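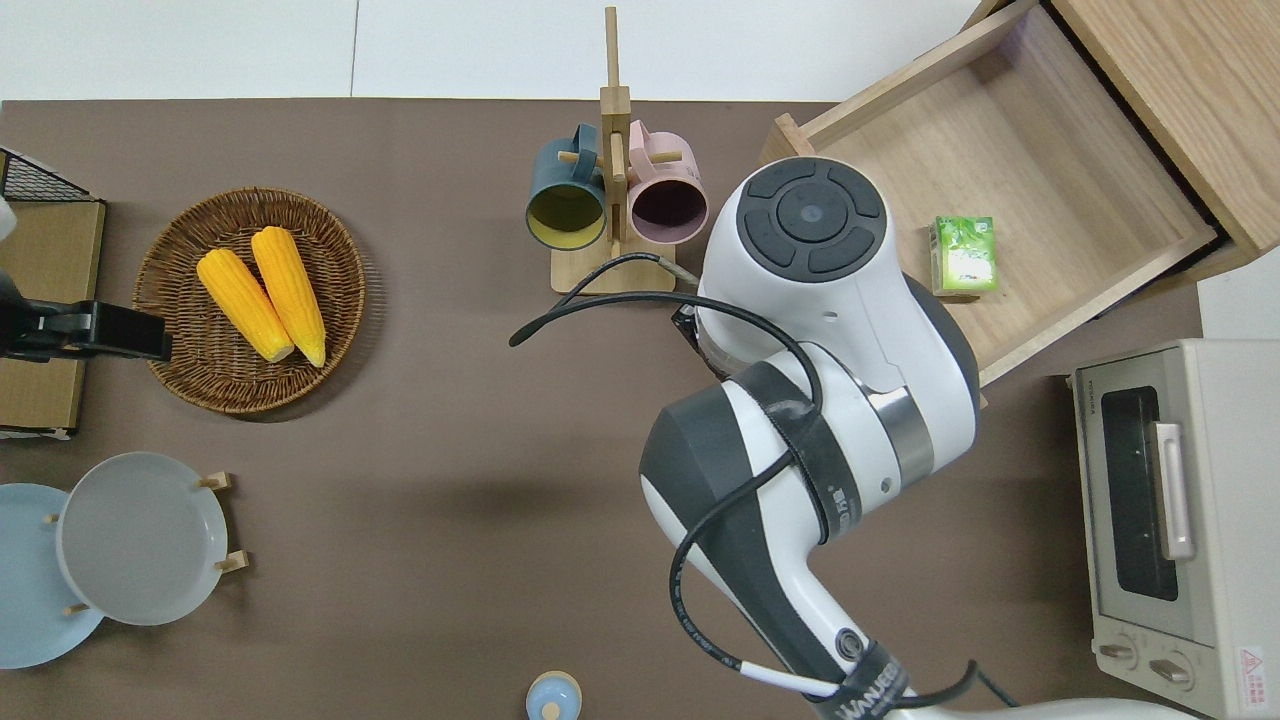

How a Learning Center Plans to Buy a Robot Arm

Many boys and girls ask the staff of the Mirkstead Learning Center why robots are not bought the way a toy is bought, with one trip to the store. These pages were written for readers in grades three through six. They explain how the Center plans for its equipment and who makes the decisions.

What is the job?

Planning starts with a job. Before anyone looks at a catalog, the Center writes down what the arm will be asked to do. At Mirkstead the jobs are small household ones. The arm practices with mugs that hang on a wooden stand, plates in a rack, food in a basket, and a drawer that slides open.

A job list is written in plain words. "Take a mug off its peg" is a good line for the list. "Help in the kitchen" is too big, and it would be sent back to the person who wrote it. Marlene Moura keeps the list and reads every line aloud at the planning meeting in July.

How far and how heavy?

Each robot arm has a reach. Reach is the distance from the base of the arm to the farthest place its gripper can go. If a table is too wide, the arm will not be able to get to the far side, no matter how well it is programmed.

Each arm also has a payload, the heaviest load it is meant to lift. The gripper counts as part of that load. Suppose an arm has a payload of 400 grams and its gripper weighs 245 grams. Subtract the second number from the first, and 155 grams are left for the object. A light plastic cup may be fine. A heavy mug may not be. Students are welcome to weigh things at home on a kitchen scale and try the same subtraction.

What else has to be bought?

The arm is one line in the budget. A budget is a plan for spending money, and it must have room for everything the arm needs in order to work. The Center's budget for a robot table includes:

The table, and a mat or cover for its top
Grippers, and spare fingers for them
Power cables, data cables, and clips to keep them tidy
A computer
Cameras and the stands that hold them
Furniture and objects for practice
Training for the adults who will run the arm
Repairs

Cables surprise many visitors. They must be long enough to let every joint turn, and they need a path that does not catch on the things on the table. Wichai Kaewsai draws that path on paper before any cable is ordered.

Practice objects belong in the budget too. The Center looks first for things it already owns. Mugs and baskets cost little, while a cabinet with a drawer costs more and must be the right height for the arm.

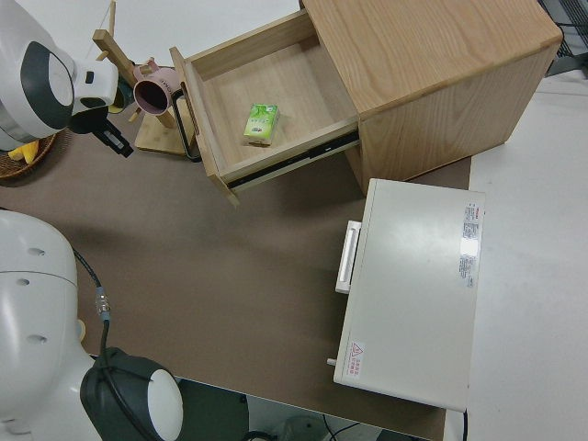 Practice furniture at the robot table: a wooden cabinet with its drawer open, next to an off-white appliance.

One arm or two?

Some jobs can be done with one arm. Others are easier with two, such as holding a box still while its lid comes off. A second arm adds to the price, and it also needs its own cables and its own space to move. The two arms must be set far enough apart that they can work without bumping, and near enough that both can reach the same object.

Asking for prices

When the job list is finished, the Center writes to companies and asks for a quote. A quote is a letter stating what a company will sell and what it will cost. For the new table, letters went to Dukard, Vieira, and Prinis. Each company received the same list, so that the answers could be compared fairly.

Amarachi Ezeani reads the quotes and makes a chart with 4 columns: price, delivery time, repairs, and training. The lowest price is not always chosen. An arm that must be mailed far away for every repair could spend many weeks in a box.

Who decides?

The chart goes to Jacqueline Pichon, the director of the Center. She may approve the plan, ask for changes, or tell the staff to wait until the next budget year. Waiting is common. Money that is not spent on equipment this year may be saved for it.

Words to know

Budget: a plan for how money will be spent.
Gripper: the part of a robot arm that holds things.
Payload: the heaviest load an arm is meant to lift.
Quote: a company's written price.
Reach: how far an arm can stretch from its base.

Text by Ladi Edet, Mirkstead Learning Center. Last reviewed July 6, 2021.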